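Print this page | E-mail this page

Unit 6 handout: Bin storage and reorder points
Posted February – Prenari course office

These notes cover the two-bin method of stock control and the arithmetic behind it. Read them before the exercise sheet on the Prela warehouse.

6.1 The rule

Each item is held in two bins. Stock is drawn from the first bin only. When the first bin is empty, an order is placed and picking moves to the second. The second bin must therefore cover demand over the lead time, plus safety stock. No running count is kept between orders.

6.2 Sizing the second bin

Let d be mean demand per week, L the lead time in weeks and S the safety stock. The reorder point is

R = dL + S

For the Fliltent valve cap, d = 1000, L = 2 and S = 319, so R = 2319. The nearest standard bin holds 3000 caps. Filling it to capacity raises the average stock without changing the rule, and the added holding cost should be entered on line 4 of the worksheet.
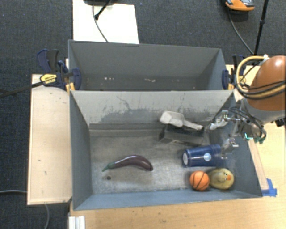

Fig. 6.1. Two gray bins, one behind the other. Mixed contents in the front bin.

6.3 Mixed bins

The formula assumes one item per bin. Where several items share a bin, an empty bin no longer signals the reorder point of any single item. Two remedies are in use – fixed dividers, or a marked minimum level for each item. Dividers reduce usable volume and R must be checked again against the smaller capacity.

6.4 Exercise

Bang washers: d = 1000, L = 1, S = 0. Find R. Repeat with L = 3 and state whether the 3000 bin is still large enough.

This site uses cookies. By continuing to browse you accept their use.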